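From: Lilibeth Belmonte
To: Lukumay kitchen list
Subject: Re: cups for the water table

Salim Muriithi wrote:
> Do we need to buy cups for November, or are
> there enough left? I can stop at Polter.

There are 26 paper cups left in the hall cupboard. Please get one sleeve of 100, plain white, same size as before. Bottles are fine, we have 18. Take the caps off when you set up and keep them in the drawer.

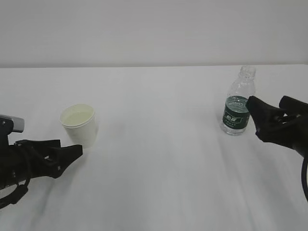
White paper cup and clear bottle, cap off, on the white table.

Lilibeth

Comments
Esther Gachanja: I have 28 more cups at home.
Yevhen Vasylenko: Which drawer?

Last updated: November, 4:10 pm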